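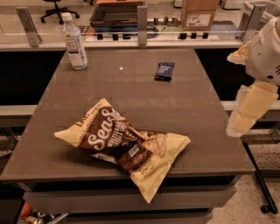 A Sea Salt tortilla chip bag, a water bottle and a snack bar on the table, with the arm at right.

SOTIK – Varkeo has published a set of working rules for robot arms that handle packaged food and drink, the company said on Wednesday, September 25, 2019. The rules apply to test benches and to pilot sites, and they take effect at once at the company's own lab.

The document runs to 27 pages. It covers how a work table is laid out, how an arm may approach and hold a package, when a person may reach in, and what has to be written down afterward. Varkeo said it drew up the text after a review of its test logs in August, which found that different shifts were recording the same kind of failure under different names.

Soft packages get the longest section. A bag of chips has no fixed shape, and a grip that works on one bag may crush the next. Under the rules, an arm must stop above the table and open its fingers fully before it comes down on a bag. It must then close at reduced force and wait for a reading before lifting. Lifting speed is held to 50 percent of the arm's normal setting until the bag is clear of the table.

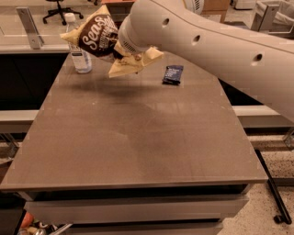
Operators must also log any bag that has been folded or creased by earlier attempts. A bag may be used again, but its results are to be kept apart from those of fresh ones. The earlier practice was to throw all the results together, and Varkeo said this made grips look less reliable than they were on new packages and more reliable than they were on worn ones.

Bottles and small wrapped bars are treated in shorter sections. Caps have to be on and tightened before a bottle goes on the table. Bars may be laid in any direction, and the rules ask operators to change the direction between runs.

A package that hangs over a table edge counts as a separate condition. The arm may try to pick it up, but the attempt must be marked in the log as an edge case, and the operator may not straighten the package by hand while the arm is powered. Anyone who needs to touch an item has to pause the arm first and confirm the pause on the screen.

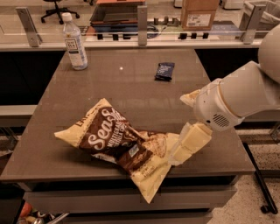
A new type of package needs 100 logged attempts at the lab before it can be used at a pilot site. Dropped items count as attempts. So do runs the operator stops early – a point that was left open in the first draft.

Zastach, which supplies software to Varkeo, said it will change its logging screen to match the new terms. Barasa, a packaging firm, sent in comments on the draft and has asked for a further section on cartons and trays.

Varkeo received 74 comments in all, most of them on grip force and on who may restart an arm after a stop. The rules leave the restart to the operator who called the stop, or to the shift lead if that person has gone off duty.

The text is free to use by other labs. Varkeo plans to review it after a year.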